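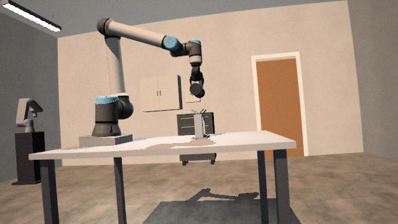

Search this site Search

Truvside practice rooms: my notes after a month
Posted in July by Behrouz Soltani

I signed up for Truvside at the start of the month, and a few people have asked me if it is worth paying for. I said I would write it up when the first bill came, and the bill came Friday.

Truvside is a subscription. You get a set of simulated rooms, a robot arm already bolted to a table, and a list of handling tasks to run your own control code against. It's made by a small company called Aroletti. I don't work for them and I paid with my own card. The basic plan has 23 tasks. The full plan has 157, and I didn't buy that one.

Setup

The install took me one evening. Most of that was my own fault, as I had an old graphics driver and ignored the warning about it. Once that was sorted the first room loaded without complaint. You pick a room, pick a task, and point it at a script. There is also a manual mode where you move the arm with a game controller. I used that more than I expected to, mostly to learn how far the arm can reach before the elbow gets in the way.

The manual is short and decent. It has one bad page, the one on joint limits, where the table and the text don't agree. I wrote to support and Simin Kermani answered the next morning with the right numbers. She said the page would be fixed. It hasn't been yet.

The rooms

They are plain. The one I used most has beige and gray walls, an orange-brown door, a wall cabinet and one long light on the ceiling, with a second, smaller arm on a black pedestal off to the side. I didn't mind. I'm not buying it for the furniture, and plain rooms load fast on my machine.

Shadows are the weak point. They have rough, stepped edges, and up close there is grain over everything. If you train anything that works from camera pictures you will want to know that before you pay. My friend Parviz Ansari tried the same task with his vision code and spent two evenings tuning around it. My own code reads positions straight from the simulator, so it made no difference to me.

Grasping

I came for this part. The gripper model has two finger plates, and the contact settings are all open to you – friction, closing force, closing speed, the lot. I like that. The last kit I paid for, Graltemlow, hid those behind a support request.

I spent most of my time on the hammer-shaped tool. It is awkward in a useful way, with a wide block at one end and a shaft that narrows toward the other, so where you close the fingers matters a good deal. With the default friction my script failed more than it worked. I raised the friction one step, slowed the close, and ran it 202 times overnight. It held on through 100 of those. That isn't a good score, but the log tells you at which point each run went wrong, and most of mine went wrong while turning the wrist. I can work with that.

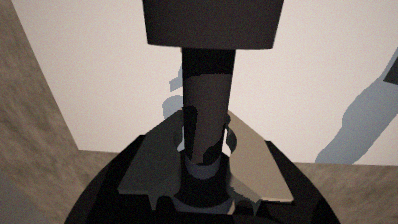
What I would change

The camera views can be saved but not named, so I have a list of views called view 1, view 2 and so on, and I have to click through them to find the close one over the gripper. A name field would fix it.

I'd also like to pause a run and step backward. You can pause and step forward now. Going back means starting over.

The price is fair for the basic plan. I would not go to the full plan until they add something between the two, as I can't see myself getting through that many tasks in a year.

I'm keeping it for another month. Next I want to try the wrist turn in two smaller moves and see if the score comes up. Parviz has a different idea involving a longer pause after the close, and he may well be right. If you have used the full plan, leave a comment. I'd like to know how the later tasks compare.

Contact | Copyright Behrouz Soltani | Back to top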